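Wed 7 August - Nirusham bench, perception and tooling

Picked up the wrist-view localization problem again. Short version of where it stood: the Brolitz tracker loses scale when a wrist camera gets low over the table and most of what it has left is wood grain. The grain gives plenty of corners, but they are weak, they repeat along the stripe direction, and the glare patch wipes out whatever falls inside it. The optimizer then slides along the grain and the residuals look fine while it does so.

Changes in this build:
- finger mask is now per side. The old one mirrored the left mask onto the right, and the two fingers do not sit at the same height in the view, so a strip of black pad edge was leaking in as static features.
- saturation gate ahead of the detector. Pixels over threshold get dilated and dropped.
- feature cap stays at 256 per image. Raising it only buys more grain.

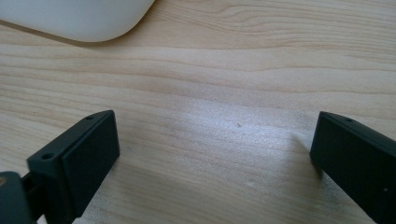 With the gate on, the detector puts most of its budget near the bin edge and along the darker grain, and very little in the washed-out middle. Specks on the table score high and survive the gate. I left them in. They are fixed to the table and as good a landmark as anything else at that range.

Ran the tracker on 13 recordings from the toy-to-bin set, both hands. Old build dropped track in 11 of them, nearly always on the low approach. New build: still running the second half as I write this, will fill in below.

Head view is the other part. Hok-lam Tsao wants it used as the anchor for both grippers, so that a wrist track which drifts can be pulled back whenever its plate is visible from above. I agree in principle. The head view has the rails, the desk legs and the table edges, all with decent parallax, and the bin is a clean shape for the Peng segmenter. What I do not like is making the wrist estimate depend on a view that the hands can occlude. 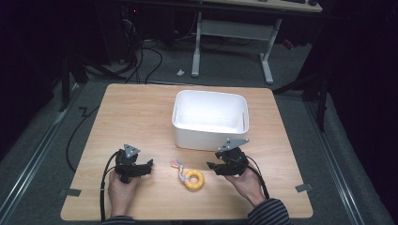
Fusion, first pass

Plate detector output goes in as a loose prior on gripper pose, position only. Orientation from the plate is too noisy at that distance to help. Prior is switched off when the detector confidence falls under threshold, and the wrist track carries on alone. No hard reset anywhere - a hard reset puts a step in the trajectory and the policy training picks that up as motion.

Time alignment was off by 165 ms between head and right wrist on the first try. Traced it to the Fimness importer, which takes the stamp at write time on one stream and at capture time on the other. Patched locally to use capture time on all three. Needs to go upstream before anyone else converts a batch, otherwise we will have two kinds of file with the same version number. The December conversions have the same fault and should be redone from raw.

Jaw opening: currently estimated from the wrist view by fitting the top edge of each fingertip pad. The small holes on the pads are better targets, two per pad, dark on dark but stable. The fit holds when both are in view and falls apart when one goes past the border. 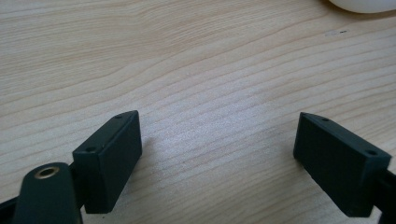
Tried a fallback that uses one hole plus the pad edge direction. Works on the right side. On the left the edge fit sometimes grabs the linkage behind the pad and reports the jaw as wider than it is. Constraining the search to a band around the last estimate fixed the cases I looked at, but it will need a sane initial value, and I have nothing for the first second of a recording except a fixed guess.

Results, second half: new build drops track in two of the 13, both left hand, both where the bin leaves the view entirely. Scale recovers in one of them when the plate prior comes back. The other never recovers, prior was gated off throughout. Threshold probably too strict.

Open:
- loosen plate confidence threshold, rerun the two failures
- Fimness stamp patch, merge request
- initial jaw value, ask Hok-lam if the encoder count at start is logged
- anisotropy weight on features by local gradient direction, so grain counts for less along the stripe
- check mask again after the next camera remount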